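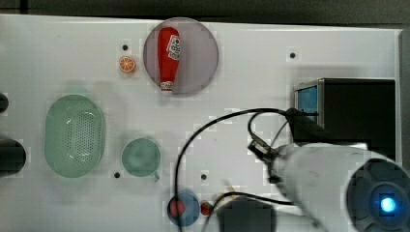

Home Household Machines Glossary Random article

Household chore robots

Reading time: 6 minutes

A household chore robot is a machine meant to carry out the ordinary work of a home, such as clearing a table, putting away dishes, folding washing or packing a lunch, with little or no help from the people who live there. The term is a loose one. In everyday talk it takes in the small round vacuum that bumps along the hallway, though most writers on the subject keep it for machines with at least one arm and some kind of hand, and that is how it is used in this article.

Whether such machines can do the chores yet is a question with a rather long and winding answer, and a fair bit depends on what a person has in mind when they say "do". A robot arm that lifts a tomato onto a plate has done something that would have delighted a roomful of engineers a generation ago. A parent with a sink full of dishes may be forgiven for wanting a little more than that.

Background

Machines have been doing single household jobs for a very long time, and doing them well. The dishwasher and the washing machine are robots of a sort, if one is feeling generous, and between them they have saved more tired arms than any humanoid is likely to in the near future. Their great advantage is that the work is brought to them. Someone scrapes the plates, sorts the socks, loads the drum and chooses the program, and the machine looks after the wet and tedious part in the middle.

The jobs left over are the ones at either end: the sorting, loading, wiping, carrying and putting away. These are the jobs that call for eyes and hands, and for that homely sort of judgment by which a person knows that the good mug goes on the high shelf and the chipped one can go anywhere. Chore robots are an attempt at this leftover work, and it has proved to be much the harder share.

On the shop floor the story has been happier. Arms have welded, painted and stacked for decades, mostly because a factory can be arranged to suit them. Parts arrive the same way up, in the same place, under the same lights. A kitchen makes no such promises, and a kitchen with children in it makes fewer still.

The tabletop stage

A great deal of current work takes place on a table. A single arm is fixed beside a plain surface, a selection of kitchen things is set out within its reach, and the machine is asked to move one of them somewhere sensible: the orange slice into the colander, the cup over beside the oven, the ketchup bottle off the plate. Toy food is popular for this, being light, cheerful in colour and forgiving when squeezed, and it can be used all afternoon without going off.

It is easy to smile at grown adults teaching an arm to play house, but the little sets are well chosen. A round fruit rolls away when nudged. A shallow plate offers almost no edge to hold. A bottle lying on its side must be gripped across its width, and a cup with a handle can be taken by the handle, by the rim or around the body, each of which calls for a different approach of the wrist. A colander is roomy and easy to drop things into, which makes it a favourite first target and a kind one. Small ovens and other box-shaped appliances add something solid to steer around, and doors, where they can be opened, are a lesson all to themselves.

Clutter matters too. An arm that can find a tomato on a bare table may be quite lost when there are two red things close together and it has been asked for only one of them. People sort this out without noticing that they have done it. A machine has to be shown, and often shown again after somebody changes the tablecloth.

The Hullunari kitchen trials

One of the more readable accounts of where things stand comes from the Hullunari kitchen trials, which compared arms on a set of 63 small chores, each tried 10 times from a slightly different starting layout. The chores were modest by design and were meant to be the sort of thing a helpful six-year-old might manage — put the fruit in the basket, stand the bottle up, move the cup to the plate.

The Wudevel arm, which had been taught mainly by people guiding it through each job, finished 17 of the chores without a miss in any of its attempts. Simple picking and placing made up most of these. It struggled with anything thin or flat, and with anything that had to be turned over, and it had real trouble whenever its own forearm came between its camera and the thing it was reaching for.

The Pretorius arm was slower and fussier, and used a more old-fashioned method in which each object was measured and modelled beforehand. It was very dependable with objects it knew and close to helpless with those it did not. The authors of the trial report were kind about this and noted that a household might well prefer a slow machine to a surprising one, particularly near glassware.

Neither arm was asked to wash anything. The report says so plainly in its opening pages, and it is a point worth keeping in mind when reading cheerful headlines about robots in the kitchen.

What machines can do now

Picking up a solid object of a suitable size and setting it down somewhere else is well within reach, provided the light is decent and there is room for the gripper to get in. Sorting by colour or by kind is also coming along nicely. Spoken instructions are understood far better than they once were, so that "put the red one on the blue plate" will often produce the right result, and a polite rephrasing will sometimes rescue the occasions when it doesn't.

Wiping a flat surface can be done, though knowing when the surface is clean is another matter. Loading a dishwasher has been shown many times, usually with a tidy set of matching dishes. Folding a towel is possible for several machines. Fitted sheets remain, for robots as for most of the rest of us, a bit of a heartbreak.

What remains difficult

Soft, wet and slippery things are all troublesome. So are clear ones, as a translucent plate or a drinking glass can confuse a camera that depends on seeing a definite edge. Cables and cords are awkward to handle and awkward to avoid, and an arm must also mind its own wiring as it swings about.

Force is another worry. A person holding a ripe tomato adjusts their grip continually and without thought, but many grippers have only the faintest sense of touch and get by on a setting chosen in advance. Too gentle and the tomato is on the floor, too firm and it is sauce.

Then there is the matter of long jobs. Making a sandwich is a string of small tasks, and a machine that is very good at each one can still come to grief over the whole, with every little error handed along to the next step. Recovery is the missing skill here. A cook who drops a slice of cheese picks it up, mutters and carries on. Many robots will continue to spread butter on the place where the bread used to be.

Cost, space and patience

A fixed arm takes up a generous piece of counter, and few family kitchens have one to spare. Mobile versions solve this by rolling about, at the price of being larger, heavier and rather more in the way. The Borkent household survey asked people which they would choose, and 2 answers came out well ahead of the rest: a machine that lived in a cupboard, and no machine at all but someone to do the ironing.

Noise and speed came up as well. People seem willing to put up with a slow helper if it works while they are out or asleep, and much less willing if they must stand behind it waiting for the kettle.

See also: Dishwasher; Gripper; Service robot; Toy kitchen; Laundry

Shared 63 times | 10 comments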